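Bitotbridge team releases planner update for two-armed kitchen work

26/02/2018

Software developers at Hsu have released a new version of Devano, their motion planner for two-armed robots, with most of the changes aimed at work around sinks, racks and worktops.

The update changes how the planner treats shiny surfaces. Earlier versions built a single map of the space from the depth camera and planned every movement against it. Polished steel gave the camera trouble. Reflections were often read as gaps, and the planner would sometimes route an elbow through a basin wall that it believed was open space. When that happened the safety layer stopped the arm and an operator had to reset it.
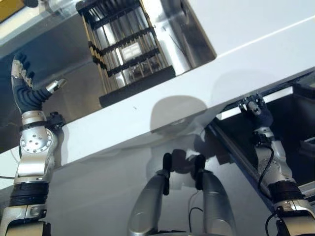 Devano now keeps two maps. One holds the fixed parts of the room, which are measured once during set-up and then locked. The other is updated as the robot works and covers anything that can be picked up or moved. If the camera reports a hole in a surface that the fixed map says is solid, the fixed map wins.

Wenjie Long, who leads planning work at the firm's Bitotbridge office, said the idea was simple but had taken some time to get right.

"The camera is good at cups and bad at sinks," Long said. "We stopped asking it about the sink. The hard part was deciding what happens when somebody moves a thing we had locked, like a rack. At the moment you have to tell the software, and we would like to get rid of that step."

The second change concerns objects held in both hands. The planner used to work out a path for each arm in turn and then check the pair for clashes. It now treats the two arms and the object between them as one chain, so that a change at one wrist is passed to the other before either arm moves. Force readings from the fingers are used to keep the grip even – if one side starts to push harder, both arms slow down.

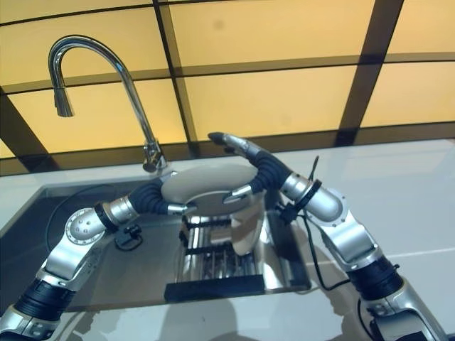
Two arms hold a steel pot over the sink.

Hsu said it ran 3193 planned movements on the new version before release. In the final round of 100 two-handed lifts, 78 were finished without an operator stepping in. Most of the others ended in a stop called by the planner itself, usually when it could not find a path for one elbow that kept clear of the counter edge.

Long said the stops were still too frequent for anyone hoping to leave a robot alone with the washing-up. A fix for the elbow problem is being tested at the company's Dedelberg site.

The release also includes a replay tool. It lets users step back through a movement and see which map the planner was relying on at each point, along with the finger forces. Logs from the version issued in December can be opened in it, but older ones must be converted first.

Existing users can install the update from the usual download page. Set-up files will need to be made again, as the old format has no place for the fixed map. Support for the previous version will end in 7 months.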